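Trornlow Flower Room: Progress Report to the Matheson Fund
25 Jul 2019

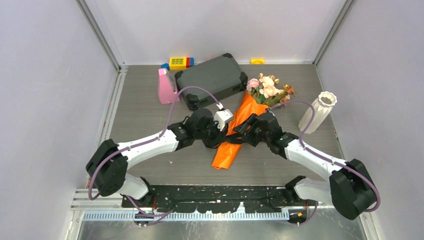
Report No. 2, page 1

Since our January report the flower room has moved from the planning stage, at which we excelled, to the stage where there are flowers in it.

You gave us 3918 dollars to set up a place at the Utstead center where people can learn to unwrap, trim and arrange a bunch of flowers and take the result home or send it down the hall to the day lounge. We have spent 3000 of it. The remaining 918 is in the account and already has opinions about where it would like to go.

The room

The room is small and has one window, which opens if you are patient with it. The old carpet is gone. We kept the gray tabletop with the wood grain, and the light gray walls around it on three sides, over the objections of those who wanted something cheerful. Pink roses look very good against gray. Against the mint green first proposed they would have looked like a dentist's waiting room, and we would now be writing to you about repainting.

Storage is still poor. The dark gray hard case lives at the back of the table, the toy blocks have settled in along the wall behind it, and every tidy-up so far has ended with the blocks exactly where they started. A shelf was promised in the first report. It is promised again in this one.

Flowers and wrapping

Bouquets come ready wrapped from Plivport, the wholesaler, at a price we agreed to hold until the end of the year. The mixed bunch with pale pink roses and the smaller peach and brown blossoms has been the favorite by a long way. We had budgeted for carnations on the grounds that they are cheap and last forever. People were polite about the carnations.

The orange paper caused more discussion than anything else in the budget. It is loud, it crumples if you look at it, and beginners tend to pull one flap free and then stand there holding it. It is also easy to see against the table, which matters to those of our visitors whose eyesight is going, so it stays. We bought 500 sheets for rewrapping. At the present rate they will outlast the grant, the room and possibly Utstead.

Vases

We tried tall glass first. Tall glass and a crowded table do not get along, and the less said about March the better. The replacement is a white vase with a faceted, ribbed surface and a wide enough mouth that a whole bunch goes in without a fight. The ribs give wet hands something to hold. It has one weakness, a tendency to lean when it isn't set down squarely, and we would like to compare it with a heavier one before ordering any more.

Sessions

The morning sessions are full. The afternoon ones are not, and moving them half an hour later made no difference except to annoy the people who had been coming. From next month we will drop one afternoon and add a second morning. The beginners' handout has been cut from six pages to two. The missing four were mostly about the history of the rose.

Money

Table, walls and floor took the largest share, and flowers the next. Vases came in over budget for the reasons hinted at above. Of what is left, 900 dollars is set aside for flowers through the fall. That leaves 18 for the shelf, and we are looking at secondhand shelves.

Before the next report

Put up the shelf. Test the heavier vase. Find the blocks a home off the table. Ask Plivport if the same bunch can be had with longer stems, as ours are often trimmed twice by enthusiasts. Receipts are attached in the order in which they were found.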